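Workshop notebook | Filed under: Team Styles, Facilitation, Scoring
3 comments | Share

April 1, 2023

Whitcombe half-day, second run. Notes made the same evening, tidied a little so the rest of the group can use them. Scoring questions first, then the room, then what to change in the workbook.

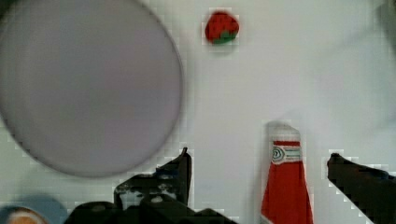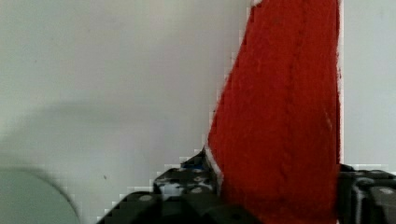 Top: plate and toy strawberry. Bottom: red knit.

Group was 13 people, all from the Whitcombe service desk and the two teams that feed it. All 13 had finished the Indix questionnaire before they came, which did not happen on the first run. The reminder email with the link in the first line seems to be worth keeping. The old version had the link under the signature and people missed it.

Reports printed from Zutora as usual. Two came out with the short profile where the long one should have been. Same thing as before: if the person leaves the job title blank, Zutora picks the short template and gives no warning. I reprinted both before we started. Need to make job title a required field, or at least check for blanks the night before.

Scoring

Spent longer than I wanted on the raw totals. The group total in the Indix export is 1749. The total when I add the individual sheets by hand is 1742. A difference of 7 is small and nobody's style label moves because of it, but I don't like handing over a team chart that doesn't match the sheets behind it.

Went through the sheets one at a time. One person changed an answer after submitting, using the back link. The export kept the first answer for the group total and the second answer for the personal sheet. Put the first answer back in by hand and the sheet goes up by 7, so that accounts for it. I used the personal sheets for the chart and wrote 1742 on it. The export file is saved unchanged in the Whitcombe folder with the higher figure still in it. Please don't "fix" it, I want to send it to Indix support as it is.

Question for the group: should the back link be on at all? In favor: people do misread the forced-choice items, and the first page is the one they misread most. Against: the instructions tell them to go with their first reaction, and then we give them a button to take it back. I lean toward turning it off after the first page, if Indix lets us do that.

Opening exercise

Used the pace line. People stand along the wall by how fast they like to make a decision, then turn and talk to whoever is next to them. It took 8 minutes, which is right. On the first run I let it go on too long and the quieter end of the line ran out of things to say.

One change this time: I asked them to place themselves for work only, and leave home out of it. Much less back and forth about "it depends." A few still said it depends. Fine.

I did not hand out the reports until after the line. I think this order is better. When they have the report in hand first, they stand where the report tells them to.

Reading the reports

Gave them quiet time to read with a pen. Instructions on the board: underline what fits, cross out what doesn't, put a question mark where you'd want to ask a coworker. The question marks turned out to be the useful part. Most of the talk in pairs came from those.

One person crossed out nearly the whole first page. We talked about it at the break. The sheet shows two of the scales almost tied, and the long profile is written as if one of them were clearly higher. The wording is too sure for scores that close. I said so, and showed the graph, and we read the second style's page together. That page got a lot more underlining.

This has come up before with tied scales. Suggest we print both pages for anyone whose top two are close, and tell them why. Zutora can do it from the single-report screen but not in a batch, so somebody has to pick them out. For a group this size that's a few minutes of work.

The conflict case

Used the Cilmont case again, the one with the late parts order and the two supervisors. It works well enough but it is getting old. The fax in paragraph three got a laugh. I'd like to rewrite it around a shared inbox and keep the rest.

What went well: the tables split by style first, then mixed. The same-style tables were fast and agreed with themselves. Then in the mixed tables they found out the others had read the same email as rude, or as perfectly normal, or as missing half of what they needed. I didn't have to explain much after that.

What went less well: the wrap-up question on the slide is "How should the supervisor have communicated?" They gave general answers. "More clearly." "With more respect." On the spot I changed it to "Write the first two sentences of the email you'd want to get," and had them read those out. Far better. The slide needs to be changed to match.

Language to watch

I heard "I'm a D so I can't help it" more than once. Also one "that's such an S thing to do," said kindly, but still. The page in the workbook about styles not being excuses comes near the end, and by then the habit has set in. Moving it to right after the reports are handed out. I'd also like us to say "high on" or "tends toward" ourselves. I caught myself using the letters as nouns at least twice while giving instructions.

Somebody asked if the reports would go to HR. I said no, the report belongs to the person and only the team chart goes to the manager, without names. That is what the agreement with Whitcombe says, but it isn't written anywhere the participants can see it. Should be on the first page of the workbook and in the reminder email.

Follow-up sessions

Offered the one-on-one review calls. The sign-up sheet went around near the end and came back mostly filled in. Slots are the same length as last time. I'd keep them at that length. When I tried shorter calls with Cilmont, all the time went to going over the graph and we never got to the part about working with a particular person.

For the calls, I'm asking each person to bring one situation coming up in April where they expect some friction. A real meeting or a real email. It doesn't have to be serious.

Supplies and room

Room was warm by the end. Windows don't open on that side. Board markers were the dry ones again, I've thrown them out. Extra pens went fast. Table tents: print on heavier stock, these fell over every time a door opened.

To do

- Zutora: make job title required, or check for blanks before printing
- Send Indix the untouched export and ask about changed answers
- Ask Indix if the back link can be limited to the first page
- Second profile page for close scores
- Cilmont case: take out the fax, new question on the slide
- Move the "not an excuse" page forward
- Add the line about who sees the reports, workbook and email both
- Heavier card for table tents
- New markers

Still open: whether to run the pace line a second time at the end. I had it in the plan and skipped it for time. On the first run a few people moved and said why, and that was good to hear. If the case goes quicker with the new question there should be room for it.

3 comments

On the back link, I'd turn it off entirely. Put one practice item up front that isn't scored and let them misread that one.

Agree on the fax. I have a draft of the shared inbox version from last year, will put it in the Cilmont folder.

Heavier card is in the supply closet already, bottom shelf, behind the flip chart paper.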